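Midasby Institute of Applied Trades
Home | Courses | Timetable | Library | Student Services | Log in

Workbench Practice 1
Handout 6: Setting Up and Keeping a Work Surface for Light Assembly
Course leader: Aarti Singhal
Bench sessions: Julián Pacheco and Vilja Kauppinen

1. Purpose of this handout

Students in Workbench Practice 1 spend most of the term at a table, working with flat parts: clear sheet, card, small brackets and the screws that hold them. This handout sets out how the table, the board on top of it and the floor nearby are to be arranged. It should be read before the second bench session and brought to every session after that.

The assessed task for this unit is the Perel panel, a small assembly made from one clear acrylic sheet, one printed card and a set of fasteners. The drawings are issued separately.

2. The board

All work is done on a loose white board laid over the tabletop. The board protects the table and gives a plain background against which small parts can be found. Students should check the following before starting:

- The board lies flat and does not rock when pressed at the corners.
- A strip of table remains visible along the far side, so that the board has not been pushed over the edge.
- The surface has been wiped with a dry cloth. Grit left on the board will mark acrylic the first time the sheet is turned.

Boards are numbered on the underside. Please use the same one throughout the unit and report any chips to Julián Pacheco.

3. Clear sheet

Acrylic scratches easily and shows fingerprints. The protective film stays on until the holes have been drilled and the edges smoothed. After that the sheet is held by its edges only.

A clear sheet on a white board can be difficult to see, especially under the overhead lights. Glare will hide a scratch, a hairline crack or a missing washer. Students should inspect the sheet from at least two directions, turning it on the board or moving to the other side of the table. Lifting the sheet toward the light is acceptable once all loose fasteners have been removed from it.

Cracks at the screw holes are the most common fault in student work. They usually result from a hole drilled too tight or a screw driven too far. Tighten each screw until the head meets the surface, then stop. All screws are started before any one of them is tightened.

4. Card

Printed cards are supplied flat, in packs, from the Riquelme cabinet. The card is laid on the sheet and squared to it before anything is fixed. It is easier to align a card by one corner and one long edge than by trying to center it by eye.

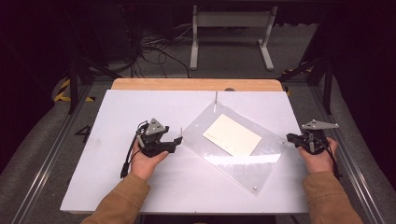
Work may be placed at an angle on the board if that brings a corner within easier reach. The drawing does not need to face the student squarely, and neither does the part. What matters is that the card and the sheet agree with each other at the end, and this is checked with a steel rule before the piece is handed in.

Card should be kept away from damp cloths and cleaning fluid. A card that has curled is to be replaced – pressing it flat under the sheet will leave a visible bow.

5. Cables and floor

Cables are led away from the working area, with enough slack to allow the hands to move freely. A cable that crosses the board will sooner or later drag a screw onto the floor. Connectors not in use are moved clear of the acrylic.

Floor numbers identify the stations and are used in the session register. Striped yellow and black tape is to be left in place and kept free of bags. Equipment standing on the carpet beyond the tables is not to be moved without the agreement of the instructor.

6. Closing the station

Fasteners are returned to their trays by size. Finished and unfinished panels are stored flat in the Traler drawers, with a sheet of tissue between each. The stock list for the unit currently shows 3,798 fasteners and 156 acrylic blanks, and Shadi Akl updates it at the end of each session from the slips students fill in. Damaged blanks must be entered on the slip as well.

7. Preparation for the next session

Read sections 3 and 4 again and complete the setting-out exercise on the back of the Perel drawing. Questions concerning the marking scheme should be addressed to Vilja Kauppinen before the session begins.

Handout revised 07/08/2022

Contact the Bench Office | © Midasby Institute of Applied Trades | Back to top

This site uses cookies to remember your course settings. Accept | Manage preferences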